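Kitchen counter layout for two-armed robots: tips from our bench notes
Posted 2021-04-17 by Cempaka Hartono, Dernero workshop pages

These notes come out of the counter-clearing study we ran on the Darnance simulator. The task was pick and place: one item on a cutting board, two arms, two hands, and a plate as the target. We ran 555 trials over 4 layouts and changed nothing but where things stood on the worktop. The control policy was the same throughout.

Board position

Put the board between the two arms, with its near edge towards them. With the board moved to one side, the far arm had to cross in front of the near one, and 109 trials ended in a stop for arm clearance. Turning the board did not change the result.

Item position

Keep small items off the raised rim of the board. Fingers coming down beside a rim touch it first, and the grasp closes high. Start the item nearer the hand that will pick it up. If either hand may do the job, fix the choice before the trial and write it in the log.

Plate

Place the plate on the same side as the picking hand. A handover between hands is possible, but in our runs it failed more often than the pick did. A wide-rimmed plate needs a lower release height than a bowl. Set it from the flat centre of the plate and leave the rim out of the measurement.

Racks and other clutter

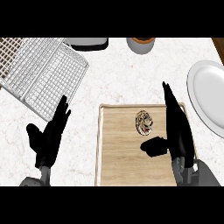 Wire dish racks gave the most trouble per item of clutter. The collision model we used (Utow, default settings) treats a rack as a closed box, so the planner keeps well clear of the gaps between the wires. Move the rack to the back of the counter or accept slower paths. Pots and small appliances along the back edge made no measurable difference.

Starting pose

Start with both hands clear of the board and the thumbs free. The idle hand should hold still until the other has released. Letting it drift added 106 replans across the set.

Logging

Record the layout number, the picking hand and the stop reason for each trial. The Georgiev log sheet has a column for all three. Leave the stop reason blank only when the item is on the plate. A dropped item goes down as a drop even if it lands back on the board.

The runs with a second item on the board start in September, using layout 2.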